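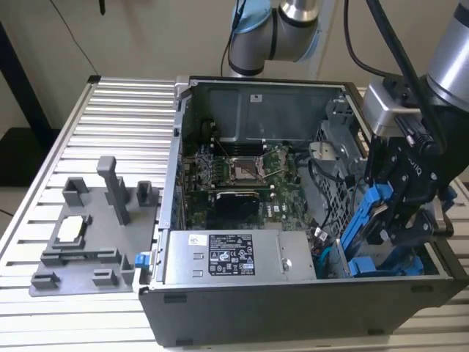
Computer case

Last updated: October

A computer case, also called a tower, chassis or cabinet, is the enclosure that holds most of the parts of a desktop computer. It supports the motherboard, the power supply and the drives, protects them from dust and accidental contact, and directs air across the parts that give off heat. The display, keyboard and mouse normally remain outside it.

Construction

Most tower cases are built on a frame of folded steel sheet, with outer panels of painted steel, plastic, aluminum or glass. One side panel is made to come off and gives access to the interior. The opposite panel covers the back of the motherboard tray and is removed less often. Panels may be held by screws, a sliding catch or a hinged latch.

The motherboard is fixed to short threaded posts known as standoffs, which keep the underside of the board from touching the metal tray. A case intended for several board sizes has more threaded holes than any single board needs. A standoff left in an unused position can cause a short circuit.

Interior layout

The processor socket is commonly found in the upper half of the board when the tower stands upright, with the memory slots close by. A socket for a removable processor has a retention frame and a lever that hold the processor in place. Expansion cards sit below the socket and are secured at the rear of the case by a bracket.

The power supply occupies a separate bay at the top or bottom of the tower. Its regulatory label states the input voltage, the maximum output on each rail and the safety approvals that apply. Drives are carried in a cage near the front, often perforated to let air through. Cases of the 2000s usually had large cages for hard disks and optical drives, while many later designs have reduced them or left them out.

Servicing

For work on internal parts, the tower is generally laid on its side with the open face upward. This places the motherboard flat and lets cards and connectors be pressed straight down. Before the panel is removed, the computer should be shut down and the power cord unplugged. The power supply itself should not be opened by the user, as its capacitors can hold a charge.

Data cables should be released by their connectors and not pulled by the cord. Where the processor has been taken out, the bare socket should be protected with a cover, particularly if its contacts are exposed.

Reuse and collections

Older cases are often kept in use after the original parts have been replaced, provided that the mounting points match. The Gerlach collection in Gevville holds 521 desktop cases, of which 40 are kept with their original packing. The Ernemthorpe workshop lends opened towers to schools for lessons in basic repair, and its parts list, known as the Fuder index, covers 11 types of drive bracket.

This site uses cookies to remember your reading preferences. Accept | Settings

Contact | Copyright and reuse | Back to top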